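Ticket 2244: Badge reader at east door logs everyone in at 2 a.m.
Opened by: Nima Safavi, Vahidi front office
Product: Zedgate door controller, with Woseck timesheet export
Status: Closed, grudgingly

Original report

Every badge swipe on the east door is recorded at 2 a.m. It doesn't matter when you swipe. I came in at 8:15 and the timesheet says 2:00. Payroll now believes we have a night shift, and that it is very punctual. The north door works fine.

Things I tried before writing in, so you don't have to suggest them:

Restarted the controller. Same.
Restarted the timesheet software. Same, but slower.
Checked the clock on the front office computer. It's correct.
Swiped a different badge. That person also arrived at 2 a.m., and was not pleased to hear it.

First reply from Flirnbridge support

Thank you for contacting us. Please restart the controller.

Reply from Nima

Done again, in the spirit of cooperation. Still 2 a.m. I've attached the export. Column D is the time. You'll notice it has lost interest in the subject.

Second reply from Flirnbridge support

Thanks for the export. The controller stores swipes in its own memory and hands them to Woseck in batches. Please open the controller's settings page, go to Clock, and tell us what's in the field called Time Source.

Reply from Nima

It says "Inherit." It doesn't say from whom. The north door says "Network." I'd have mentioned this earlier but the settings page wanted a password, and the password was on a sticky note inside the cover of the manual, and the manual was in the box the controller came in, under 840 blank badges. 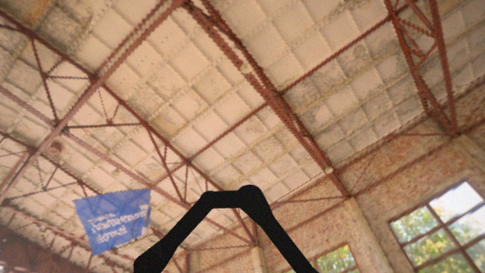

Will changing Time Source to Network fix the swipes already recorded?

Old swipes keep the time they were stored with, so those have to be corrected by hand in Woseck.

Reply from Nima

I was afraid of that. Changed the east door to Network, saved, and the page logged me out without a word. Logged back in and it had reverted to Inherit. Tried this 6 times, which I think shows character.

Third reply from Flirnbridge support

Please press Save and then Apply. Save keeps the change for your session. Apply sends it to the controller. The Apply button is at the bottom of the page, below the license text.

Reply from Nima

Found it. It's gray on gray. Saved, applied, swiped at 3:40 in the afternoon, and the log says 3:40 in the afternoon. Swiped again at 3:42 to be sure — also right.

Would you pass along a request that "Save" save things? I've spent the rest of the day retyping August, and two people have asked whether they get the night rate.

Closing note from Flirnbridge support

Request forwarded to the Zedgate product team. Marking as resolved. Root cause: time source not set at install. We can't advise on the night rate.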